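The long way round to buying a robot arm

When Gorazd Živković first put a robot arm in the budget for his workshop in Jornport, he wrote down one line and one number, and felt rather pleased with himself. The line said "arm" and the number was 3747 euros. It was, he tells me over a very large pot of tea, the sort of plan you make when you have read the brochure twice and the small print not at all.

His business, Komico, assembles little display stands and sample trays for shops, and most of the day goes on picking small things up and setting them down in the right place. It is fiddly work and hard on the wrists, and by the end of last June he had made up his mind that a small arm on a bench could take some of it on. What he hadn't thought about was everything that goes round the arm: the gripper, the bench it is bolted to, the cabling, the guard, and the days somebody would spend teaching it what to do.

The gripper alone came to 389 euros, and he bought the wrong one first, which he tells with great good humour now. Ionescu, the supplier he settled on, took it back without a fuss, but it cost him a fortnight, and a fortnight is a long time when you have already told your staff that help is on the way.

It was Ionescu who talked him into trying the job in simulation before ordering anything else. You lay out the arm and the pieces on a computer, work out the reach, and move the base about for nothing until it suits. Gorazd had imagined this was for much grander outfits than his (I had too, I must admit), but he was soon spending his evenings at it with his supper going cold beside the keyboard.

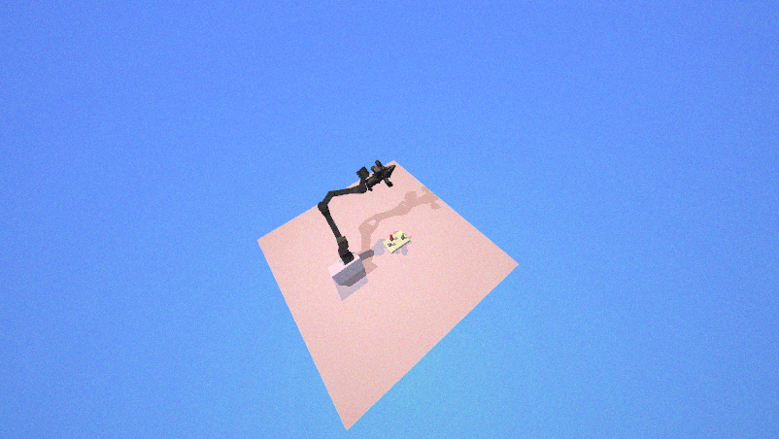

How much should a small firm set aside beyond the price of the arm itself?

Gorazd's own rule is to double it, and then to keep a little back for the first year, when you find out which parts you should have bought spares of.

He keeps his budget on a single sheet now, pinned over the kettle, and it has 7 lines on it where there used to be one. Training has a line of its own. So does the floor, as the old bench wobbled and had to be fixed down properly — a morning's work, but somebody had to be paid for it.

The last quotation, from Lorkitz, is for the guarding, and he is still haggling over delivery. He has asked for three weeks and they have offered five. In the meantime the bench is in and the sockets are wired, and he has promised to ring me when the van turns up.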